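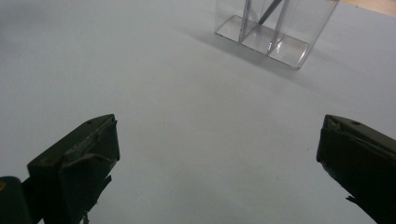

Priter Wipe-On Surface Wax, 100 ml tin

Back in stock. Same wax, new lid (the old one stuck, we know). For painted tables, desk tops, shelves, window sills. Matte finish. Goes on thin, buffs off with any old cotton rag.

What it does – leaves a dry, low-sheen coat that stops cup rings and greasy finger marks getting into flat paint. Does not add color. Does not fill scratches. If you want gloss get the Grenerero instead, we stock that too, ask at the counter.

How much do I need
One tin covers about 17 small table tops, one coat each. Most people do 2 coats. Second coat next day, not same day. Chalky paint drinks up more of the first coat so go easy on the maths there.

Using it
Wash the surface with plain water and a drop of dish soap. Let it dry properly, overnight is best.
Rag, small amount, circles. Less than you think.
Leave it ten minutes. Buff with a clean bit of rag.
Don't put anything heavy on it till the next morning. Full hardness takes a week or so, be nice to it.

Where not to use it
Cutting boards, high chair trays, anything that gets hot pans. Floors – too slippery. Outdoors is a no, we tried it on a garden bench and by August it had gone patchy.

Over milk paint, yes. Over latex, yes if the paint has had a few weeks. Over old varnish, try a spot underneath first. Over oil, no idea, haven't tested it, tell us if you do.

Smell
A bit like crayons. Gone by evening with a window open.

Storage
Lid on tight, cool cupboard. If it goes grainy stand the tin in warm water (not on the stove!) and stir. Used rags: lay them flat outside to dry before they go in the trash, never balled up.

Shipping
Orders go out from the Kurnthorpe shop twice a week. Flat rate for up to four tins. Lại brushes and cotton rags can go in the same box at no extra charge, just add them to teh order. Returns fine if the seal is unbroken.

The 100 ml is the only size for now. Bigger tin maybe later, the supplier keeps changing there mind.

Comments

paintedpine
Second tin of this. Did a desk and two bedside tables and theres still plenty left. Lid is way better, thank you

mossy_k
Does it darken pale gray? Mine is quite a cold gray and I don't want it going yellow.

Shop reply
Slightly deeper while you're rubbing it in, then it settles back. Test a corner if your worried.

hallwaybench
Put it on too thick and it went streaky. Warm rag and a lot of buffing fixed it. Follow the instructions people

mossy_k
Tried the corner, no yellow. Ordering one more for the shelves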